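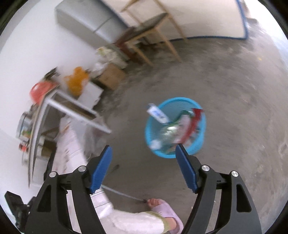
Page last changed: June 2021

Kerslake demonstration group – minutes

Chair: Kane Costigan. Minutes of the January meeting were agreed with no changes.

1. Hand-held demonstrations
The set now stands at 2,663 demonstrations, 328 of them added since the last meeting. The trash basket task is being done with the hand-held gripper, the two-jaw one with blue finger pads. Kane asked that people start each take with the basket between the jaws in the camera view and the pads open. Takes where the pads close before reaching the basket are to be marked and kept out of training for now.

The Tistport site asked if floors need to be cleared first. Agreed that they do not. Boxes, bags and furniture along the walls can stay where they are, and a demonstrator's foot in view is no reason to throw out a take.

2. Remote control
Prindance reported that the arm still lags behind the operator's hand on long reaches. Short reaches are fine. Agreed to hold remote sessions to pick and place on a table until the lag is fixed – floor tasks stay with the hand-held tool.

3. Labels
Two people had labeled the same takes in different ways, one writing "basket" and the other "bin". "Basket" will be used from now on. Allov to correct the old entries.

4. Next batch
Target is 300 takes of the basket task, split between Kerslake and Tistport. Each site is to check finger pads for wear before starting and note any change of pads in the log.

5. Other business
Spare pads are down to 2 sets. Kane to order more.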